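Robots and Chores, Session 9 handout: Laundry
Notes by Gwenllian Eynon
2020-12-11

Okay, so last time we did floors, and floors made everybody feel pretty good about robots. A vacuum can bump around for an hour and still win. Laundry is where the good mood ends, and I've been looking forward to it since September!

Start with what makes a shirt so much harder than a cup. A cup has one shape. You find it, you work out which way it's pointing, you close the fingers, and you can more or less predict what it will do next. Pick up a shirt by one point and you have a new object (a sort of tent), and if you pick it up two inches to the left you get a different tent. The sleeves might be inside, or under, or inside out. Black clothes are worse again, because the folds hardly show up for a camera. I can't always find the collar on a black T-shirt myself.

We watched the Gosling demo in class, the one where the arm folds towels. It's lovely work and I don't want to be mean about it. But look at the setup: same towel size every time, plain table, good light, and a person handing over the next towel. Janaka Munasinghe asked how long it would take on a regular family load and the answer was that it had never been given one. Write that down, it's going to come up again with dishes.

Then there's the shop floor. The Sultgate laundry does hotel sheets, and the big folding machines there are fast and have been for years. The part still done by hand is the very first bit, where somebody pulls a sheet out of a tangled heap and finds 2 corners. So the folding got automated and the finding didn't. I'd like you to keep those two jobs separate in your heads, and in your write-ups please.

How do people try to teach the finding? One way is to have humans do it with hand-held grippers that carry their own cameras, so that the recording shows roughly what a robot's wrist would see. The Cullik group started with 200 recordings of one person picking up one shirt, and the robot got nice and reliable on that shirt. Then they tried it in another bedroom. Oh dear. They went back and collected 700 more with different clothes and different beds, and things improved, though it still loses to socks.

My own view, and you're welcome to argue: a machine that picks clothes up off a bed and drops them in a basket is close. One that folds them the way you like, in your room, with your cables and your patterned sheets and your pile from yesterday, is a good way off.

For next time, read the Trindside chapter (skip the math in the middle) and then go pick up one piece of clothing at home using only a finger and thumb on each hand. Write down every time you had to let go and grab again. Bring the list, and bring the shirt too if you don't mind people looking at it. 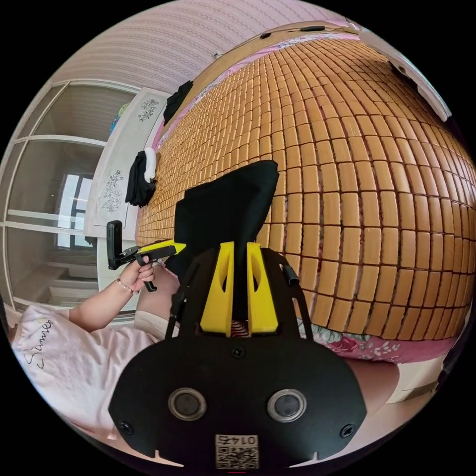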